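Tastwood Owners Help > Cars > Heating and cooling

Musty smell when AC starts, 2 different shops say 2 different things

Asked 30 October 2025

Have a Baston wagon, bought used in July. Every time I start the AC theres a sour wet sock smell for 3 minutes or so, then it fades. Comes back next morning. Changed the cabin filter already, no difference. Shop one wants $332 to pull the dash panel and clean the evaporator. Shop two says spray foam up the drain, $40, done. Who's right? No leaks on the carpet that I can find. AC still blows cold. 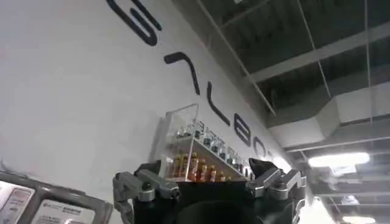 Lettering on the white wall.

2 answers

Kurniawati Pillai
Try the foam first. Smell at startup that fades = gunk on the evaporator, very common. Before you pay anybody, do this for a week: AC button off a couple miles before you get home, leave the fan on high, fresh air not recirculate. Dries the core out. Cost nothing.

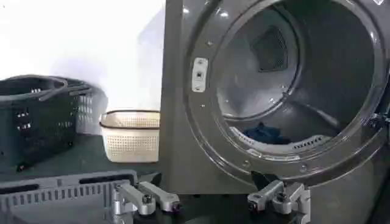 Also check the drain. Park on dry pavement, run AC 20 minutes on a humid day, look under the passenger side. Should be a puddle. No puddle, drain is probably blocked and the water is sitting in the box. Foam won't fix that, you have to clear the tube first. Soft plastic line works, go easy. Don't use a coat hanger, I poked a hole in mine on the old Menon and then had a wet carpet all winter.

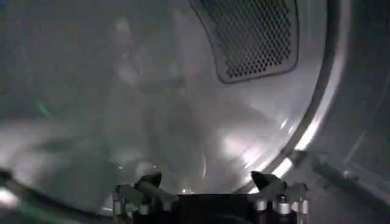 Photo: Tastwood Owners Help

If you do foam it yourself get the kind made for evaporators, not just air freshener. Filter out, fan off, follow the can, let it drain before you turn anything on. New filter after, not before. Yes that means buying another one, sorry. If it still stinks in two weeks then ok, think about shop one. But ask if that price includes the filter and if they're really taking the panel off.

Gasulico
had same thing. mine was leaves under the hood by the wipers, scooped out a handful and it got better. not gone but better. vinegar in a bowl on the floor overnite did nothing

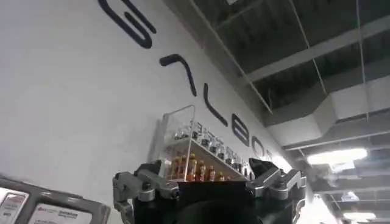
Small bottles on the clear wall shelf.

Comment from asker: no puddle!! So drain I guess. Will try clearing it this weekend, thx both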